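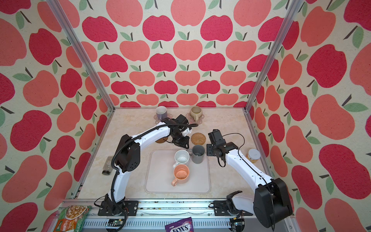 Apple wallpaper, marble-patterned table, the two back mugs each on a pink flower coaster. This is the new tea corner.

Right, a thread on coasters, for the four of you who haven't muted me since the wallpaper thread.

1/ The rule of the house used to be that you put your mug wherever there was a gap in the post. Then we got a table with a marble pattern and I became the sort of person who says "coaster?" in the voice of a dental receptionist.

2/ The wallpaper first, as I'm still being asked. It's the Gernari apples, raspberry and coral on cream. I wanted a plain sage. I was outvoted, and I now find I can't drink tea in front of a plain wall. It feels like a waiting room.

3/ Matching the pattern at the corners took an entire August evening and 17 attempts at half an apple. Don't look closely at the corners. Look at the mugs.

4/ The pink flower coasters are Flutum. You can see through them a bit, and they've got petals and little white blossoms on. I mocked them in the shop. I then went back for them at ten to five, just before it shut, like a man returning to the scene. 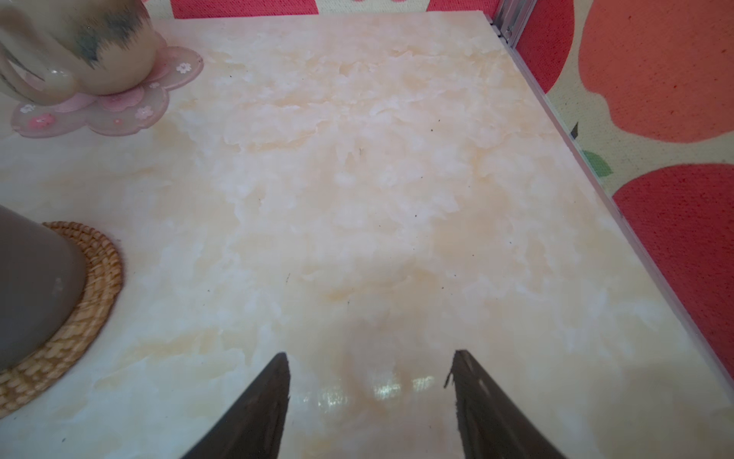
5/ My complaint with a petal-shaped coaster is that a petal is not a useful place to put a mug. You have to aim for the middle. Before 7am I have no aim.

6/ The plain brown round ones are from Konside and have no personality whatsoever. Guests go for those first. I try not to read anything into it.

7/ Someone asked about woven mats. Lovely, and they hold crumbs the way a bank holds money. Shake them out of the back door, and check which way the wind is going.

8/ The beige mug with the blue-green brushy bit came from Rajput, the pottery place by the station. It was 30 quid, which I've told the household was for a set.

9/ Cleaning: damp cloth, then a dry cloth. I tried the 40p lemon spray and had streaks for days. The veins in the pattern hide most things, including, for one long morning, my reading glasses.

10/ Next week, teaspoons. I have opinions and a drawer that won't shut.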